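Gravel riding after rain: wait it out or just go?

laineraudsepp
Posted September 2021

So I'm building up to the Furnavon loop, 69 miles, mostly farm roads. My training ride goes out past Gidar and the stretch between the fields never seems to drain. I run 400-dollar wheels I'd like to keep, and I'm on 40mm semi-slicks because everybody told me they roll faster.
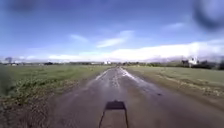
My husband says just ride it and wash the bike after. My club says you wreck the road for the farmers if you go out too soon, and you grind your drivetrain to paste. Who's right?

mudflap_tom
Your husband. I've got 2,000 miles on one chain and I ride in everything. Wipe it, lube it, go to bed.

K_Toom
Hard disagree with Tom, sorry! 2,000 miles in grit and I bet your cassette is shot too. I went through two sets of brake pads last February doing exactly that. Also the club has a point about ruts, they set like concrete once the sun comes out.
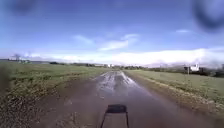 What I do is give it a day and ride the paved bit by the Stankevičius farm in the meantime. Boring, but my bottom bracket is still quiet. And Laine, ditch the semi-slicks, get something with side knobs (I like the Runlow ones, 50 bucks each and they shed mud pretty well).

mudflap_tom
Tractors make those ruts, Kęstutis, not a guy on a bike. And side knobs are slow on the paved half.

laineraudsepp
OK so you two are not going to agree lol. Tires I can do, I'd been thinking about knobs for the front only. What about line choice? I always end up in the middle and then chicken out.

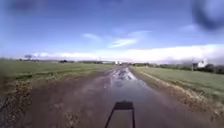
K_Toom
Reply to laineraudsepp
Pick the firmest looking side early and stay seated. Don't ride through standing water if you can't see the bottom. Front only is a decent compromise, try it at 35 psi and drop from there.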